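Capítulo 5. Trasvasar líquidos en casa

Última actualización: 2020-09-24

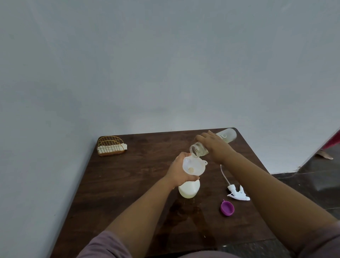
¿Qué es un trasvase?

Es el paso de un líquido de un recipiente a otro, por ejemplo de una garrafa grande a un envase más pequeño que se maneja mejor en el uso diario. En casa se trasvasan sobre todo jabones, limpiadores, aceites y vinagres.

5.1. Para qué se trasvasa

Muchos productos domésticos se compran en un formato y se gastan en otro. El jabón líquido llega en botella de recarga y termina en el dosificador del lavabo. El limpiador concentrado se guarda en el armario y se pasa a un pulverizador. El aceite de cocina se compra por litros y se sirve desde una aceitera. En todos estos casos hay un envase de origen, un envase de destino y un momento intermedio en el que el líquido está en el aire o en el embudo. De ese momento trata el capítulo.

En el capítulo anterior se vio cómo ordenar el armario de limpieza. Conviene tener a mano la lista de envases que se preparó entonces, porque varios de los ejercicios del final la utilizan.

5.2. El embudo

Un embudo tiene dos partes: la copa, que recibe el líquido, y el caño, que lo conduce. La copa ancha perdona los errores de puntería. El caño estrecho entra en casi cualquier cuello, pero vacía despacio, y si se vierte más deprisa de lo que el caño desagua, la copa se llena y rebosa.

Los embudos de plástico son ligeros y baratos. Por su poco peso se inclinan con facilidad y hay que sujetarlos, y una forma cómoda de hacerlo es abarcar con la misma mano el caño del embudo y el cuello del envase que recibe. Así los dos se mueven juntos. La otra mano queda libre para la botella. Muchos modelos llevan una pestaña con un agujero en el borde, que sirve para colgarlos a escurrir.

El embudo de la cocina no se usa para productos de limpieza, ni siquiera después de lavado. Lo más sencillo es tener 2 y guardarlos en sitios distintos. Gwawr Ifans, que revisó este capítulo, recomienda marcar el de limpieza con rotulador permanente en la cara exterior de la copa.

5.3. El sitio y la postura

Se trabaja sobre una superficie firme, a una altura que permita ver la copa del embudo desde arriba. Una mesa sirve. El fregadero sirve también y facilita la limpieza, aunque su fondo suele tener pendiente hacia el desagüe y los envases altos quedan inestables. Las mesas de madera sin barnizar se protegen con un paño o una bandeja – las manchas de aceite son difíciles de quitar.

El envase de destino se coloca de pie sobre la superficie y no se levanta mientras se vierte. El envase de origen se sujeta por la mitad o algo más arriba, según lo lleno que esté. Si es transparente, se puede vigilar cuánto queda. Si el de destino es opaco, el nivel no se ve desde fuera y hay que parar de vez en cuando, levantar el embudo y mirar por la boca.

5.4. El vertido

El procedimiento general es el siguiente.

1. Comprobar que el envase de destino está limpio y seco. Un resto de otro producto puede reaccionar con el nuevo.
2. Retirar los tapones y dejarlos boca arriba, cerca.
3. Introducir el caño y sujetarlo.
4. Inclinar la botella poco a poco hasta que salga un hilo fino.
5. Mantener la copa por debajo de la mitad de su altura.
6. Detenerse antes de llegar al cuello. En los pulverizadores, el tubo interior ocupa sitio y desplaza líquido al colocar el cabezal.
7. Esperar a que escurra el embudo y cerrar los dos envases.

A veces el líquido deja de bajar aunque el caño no esté obstruido. Ocurre cuando el embudo ajusta demasiado en la boca y el aire del interior no puede salir. Basta con levantarlo unos milímetros. Los líquidos espesos, como el jabón o el aceite frío, bajan despacio en cualquier caso.

5.5. El etiquetado

Todo envase rellenado lleva una etiqueta con el nombre del producto y la fecha del relleno. Si el producto se ha diluido, se anota también la proporción. No se trasvasan productos de limpieza a envases de bebida, tampoco de forma provisional. La lejía, los desatascadores y los productos con pictograma de corrosivo se dejan en su envase original, que tiene un cierre y un material pensados para ellos.

Nunca se mezclan dos productos distintos en el mismo envase para aprovechar un resto.

Ejercicios

a) Busque en casa un envase que se rellene con frecuencia y anote cuántos días dura lleno. En el hogar de prueba de Flornstead, el dosificador de la cocina duró 31.
b) Trasvase medio litro de agua con embudo y sin él. Compare el agua derramada en cada caso.
c) Revise las etiquetas de los envases rellenados en agosto y complete las que falten.

Ediciones Navickas – Contacto: secretaría de la editorial – © Todos los derechos reservados – Volver arriba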